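Ustyna Horobets sets up the benches at Kandik, where small electronic housings are sorted and packed for shipment. She spoke with Cevow on September 22, 2021, mostly on the subject of table surfaces.

The current tops are white and smooth. Horobets chose them over the gray ones used at the Mackay site. "Most of our parts are black," she said. "On gray you lose the edges. On white you can see which way a part is turned from across the room."

Scuffing is the main drawback. A top is wiped down after every 200 parts and replaced when the marks start to look like parts. "Small scuffs I leave alone. Anything longer than 19 millimeters gets written down."

Foil-faced pieces need more care with lighting. The film wrinkles easily and throws the light back in streaks, so the overhead lamps were raised and fitted with diffusers. 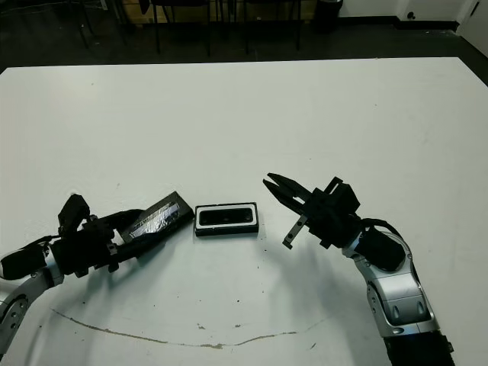
A black part with a crinkled silver face, held over the bench top, and a smaller black part lying flat.

Horobets keeps the middle of the table for parts in hand. Trays stay on a side cart. Her colleague Solomiia Stelmakh wanted them within reach, and the two tried it for seven shifts. "We got more parts under trays than in them," Horobets said.

The packing sequence has three steps: orient, inspect, sleeve. Glossy panels go face up until they are sleeved. A second bench, built to the same height, is planned for Gomholm in October.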